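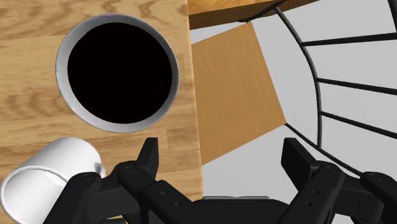
Kibet Mosoti
12/22/25

Thread on hard water, kettles and descaling. I service water treatment gear for a living and I get the same questions every winter, so I'm putting the answers in one place. Long.

Hardness is dissolved calcium and magnesium. It gets reported as mg/L of calcium carbonate, which is a convention and doesn't mean the water literally has that much chalk in it. Under 60 is soft. Over 180 is very hard. Most complaints I get come from people on bores.

There are two kinds. Temporary hardness is the bicarbonate part and it drops out as scale when you heat the water. Permanent hardness is mostly sulphates and chlorides and it stays dissolved at kettle temperatures. Your report will usually list total hardness and alkalinity separately. The lower of those two numbers, both as calcium carbonate, is your temporary hardness.

That's why two towns with the same total hardness can treat a kettle very differently. Hurnach and Skekley come out nearly the same on total. Skekley has much lower alkalinity, and its kettles stay fairly clean. Hurnach kettles grow a crust.

Scale on an exposed element is an insulator. The element runs hotter to push the same heat through, and eventually the cut-out trips early. If your kettle clicks off before it boils, descale it before you bin it.

Concealed elements (flat metal floor) are easier to clean but no less prone to it. You'll hear the difference first. A scaled floor rumbles and pops because steam forms under the crust and in the cracks.

Descaling. Citric acid, food grade, sold as powder in the baking aisle. 10 grams per half litre of water is plenty for a normal crust. Cover the scale, bring it to warm, switch off, leave it 20 minutes. Tip out, rinse, boil a full kettle of plain water, tip that out as well.

Don't boil the citric solution hard. Calcium citrate gets less soluble as the temperature goes up, so you can end up swapping one white deposit for another that is more annoying to shift. Warm is fine.

Vinegar works. It's weaker, you need more of it, and the smell hangs around for a day. If it's what you have in the cupboard, use one part vinegar to one part water and give it an hour.

Never mix any acid with bleach. Chlorine gas. I've been to one house where somebody did it in a laundry tub with the door shut, and I don't want to go to another.

Sulphamic acid is what's in a lot of the commercial sachets. Works well, doesn't smell. Read the packet before using it on aluminium or anything plated.

Tea. The film on top of a cup made with hard water is calcium, carbonate and oxidised tea compounds. It forms at the surface where there's air. It isn't dirt, and it isn't oil from the leaves. A squeeze of lemon gets rid of it because the acid lowers the pH. Milk tends to make more of it.

The brown ring inside the cup is related. It grips harder in hard water areas. Bicarb on a damp cloth takes it off glazed ceramic without scratching. I wouldn't use steel wool. Once the glaze is scuffed it stains faster every time after.

Jug filters. The ordinary cartridges use a weak acid ion exchange resin plus carbon. The resin goes for temporary hardness specifically, so they do reduce kettle scale while the resin is fresh. In Hurnach that can be a lot less time than the box claims, because the box assumes middling water. Go by the kettle. If white specks come back, the cartridge is spent.

Softeners are a different machine. They swap calcium and magnesium for sodium. No scale, more sodium. If someone in the house is on a low-sodium diet, keep one unsoftened tap for drinking and talk to their doctor.

Magnets clamped on the pipe: I've pulled plenty of these off and found the same scale downstream as upstream. Lab results are mixed at best. I don't sell them and I don't fit them.

Someone will ask about Lelton, so: the supply there changed over in October from the river to the bore field. If your kettle was clean for years and suddenly isn't, that'll be it. There's nothing wrong with the kettle.

My own worst job was the tea urn at the Mkhize hall. Its tag said 3000 watts, and it took so long to boil that people had started filling it the night before. The element had a jacket of scale as thick as my thumb. It needed 2 rounds of citric with a plastic scraper in between. The thermostat was fine.

On testing. Strips are good enough to tell soft from hard. Drop kits (titration) are better and cost a bit more. Count the drops to the colour change, multiply by whatever the kit says. Run the cold tap for a minute first, and make sure you aren't sampling after the softener. I have made that mistake on a paying job.

TDS pens don't measure hardness. They measure conductivity and convert it. Softened water can read the same as the raw water it came from, or slightly higher. People ring me to say their new softener is broken on the strength of a TDS pen, and it rarely is.

How often to descale: in soft water, once or twice a year. In Hurnach, every 10 days if the kettle's on all day, and monthly for everyone else. Thin scale dissolves in minutes. Thick scale needs repeat doses, because the acid gets used up and just sits there - if the fizzing has stopped and there's still crust, tip it out and mix fresh.

Last one. Don't leave water standing in the kettle overnight if you can help it. Evaporation concentrates whatever is left and you get a tide line at the level it sat at. Empty it, lid open.

Replies are open for questions. Post your total hardness and alkalinity if you have them, with the units.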